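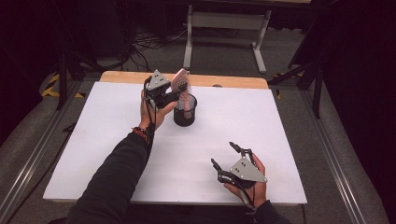
What does the Trarkley 2 grad filter do for seaside pictures?

It holds back the sky so the sea and the sand come out at the right brightness in the same shot. The top of the filter is dark, the bottom is clear, and the change between them is gradual enough that you don't get a line across your headland.

I've been selling these for a while now and using one for longer than that, mostly on the bit of coast near Cillow where I go when I should be doing the invoices. If you've ever come home with a lovely glowing sunset and a beach that looks like a coal cellar, this is the thing I'd try first. You can rescue a lot on the computer afterwards, I know, and I do that as well, but I'd much sooner have it on the card to begin with (and I'm lazy).

It's a proper slot-in filter, so you need the holder too. I sell the pair together or the filter alone if you've got a Trarkley holder already. The filter slides up and down so you can put the dark part exactly where your horizon is, and the whole holder turns for when you've got a cliff coming in at one side. The holder has 3 slots. I've never filled all of them and I wouldn't on a very wide lens, you'll start to see the holder in the corners.

The 2 in the name means two stops, by the way. I get asked that a lot! There's a three-stop one as well and for a proper blazing sunrise over the water it's the better buy, but if you're only getting one filter get the two. It suits far more days, and it doesn't make the clouds look like the end of the world.

Sihan Shi took hers down to the harbour at Zoslow in November and sent me a whole batch of pictures, surfers and gulls and the lot, and she's kindly let me hang a couple in the shop. She hand-holds everything. I use a tripod because I shake like a leaf before breakfast.

Now, spray. If you're photographing surf you will get salt on the filter, it's just going to happen. Blow off any sand first, then a drop of clean water, then the soft cloth that comes in the pouch. Please don't use your jumper. I have used my jumper and I have the scratches to show for it. The filter is resin, so it'll survive being dropped on wet sand but it does mark more easily than glass.

It'll go on most lenses with the right ring. Look on the inside of your lens cap or round the front of the lens for the size and pick that from the list when you order. If you can't find it, tell me which lens you've got and I'll look it up.

Filter on its own: £27
Filter, holder and one ring: £164 for the metal Dai holder, which is the one I use
Extra rings: ask me, it depends on the size

Yes, the Dai holder is a lot of money. The plastic Trarkley one is much cheaper and perfectly all right, it just gets a bit stiff to turn when your fingers are cold. Drop me a line and I'll tell you what I've got, as they come in fits and starts.

Orders in before noon go out the same afternoon. If you don't get on with it, send it back clean and in the pouch and I'll refund you, and if it's gone back a little bit sandy I'll probably still refund you.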